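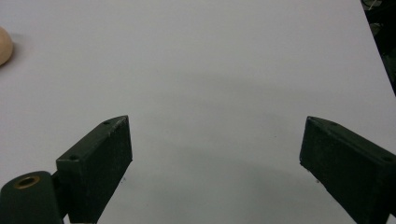

One participant in the Curnport shared workshop asked last term whether the fingers should be closed on the part before the wrist is straightened, and the answer given then was too short. These notes replace it.

Search this site Enter keywords Go
July
Posted by Workshop Instruction, Curnport

Handout 7: Approach and Grasp with a Hand-Held Gripper

Straighten the wrist first. A gripper that closes at an angle will push a rounded part across the table before both fingers touch it. Builders following the Wakura plans should open the fingers fully, bring them down on either side of the part, and stop before the tips meet the table.

Pivot. Check each bushing for side play before fitting the finger. The Tang hinge pin is 9 mm longer than the one in the earlier kit and must be trimmed.

Recording. Save each attempt under its own number in the Burno log, including attempts in which nothing is picked up. The shared log now holds almost 3000 entries. Entry 114 shows a late wrist correction and should be reviewed before the next session.

Finger wear. Scuffing on the faces is acceptable. A chipped tip is not, and the finger is to be replaced.

Assignment: repeat the approach from the left and from the right, and note the finger that makes contact first.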